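3.2 Gripper model setup and upkeep

The simulated cell used in all Cunddale experiments consists of one arm with a two-fingered parallel gripper, a wrist camera fixed to the gripper housing, and a furnished room loaded from the Clonberg scene set. The arm and the room are kept in separate files. A change to the furniture therefore never touches the joint limits, the contact settings or the camera mount, and the gripper can be serviced on its own between runs.

Each finger is modeled as a flat plate with its own collision shape. Early versions of the cell used the visual mesh for contact as well, and this caused most of the faults we had to repair. Small mismatches along the plate edges produced false contacts when the fingers were fully open, and the controller read these as a grasp. We replaced the mesh with a plain box for each finger and set the contact margin to 2 mm. The visual mesh was left as it was, so images rendered before and after the repair can be used together. 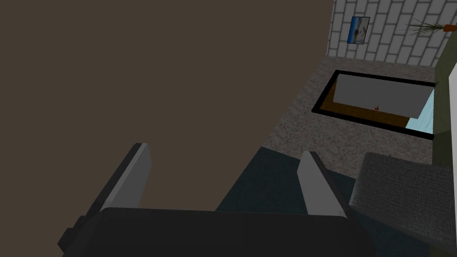
Figure 4. Wrist view in the simulated living room with the gripper open and no object held.

The camera mount was the second source of trouble. In the Tamihana release of the simulator, the camera pose is stored relative to the last arm link, and the gripper is attached afterward. Any edit to the gripper offset moved the fingers in the rendered view but left the camera in place. We now attach the camera to the housing and lock the transform. After every edit to the arm file, a short script opens and closes the gripper 25 times at the home pose and compares the projected fingertip positions with stored values. A run is blocked if either tip is off by more than two pixels.

Room loading needed less work. Large flat surfaces close to the arm can fill much of the wrist view, and start poses in which the housing overlapped a piece of furniture had to be removed. Of 341 sampled start poses, 19 failed the overlap test and were dropped. The remaining poses were saved with the scene file and are reused without resampling, so that results from different policies are compared from the same starting points.

Routine upkeep is handled by Porkine, our job runner. It reloads the arm file before each batch, resets the finger joints to the open position, and writes the contact settings to the log. If the logged settings differ from the reference file, the batch stops and the arm file is restored from the last accepted copy. Friction values are not adjusted between batches. They were set once in May, using the procedure in Section 3.3, and are held fixed for every result reported in Section 4.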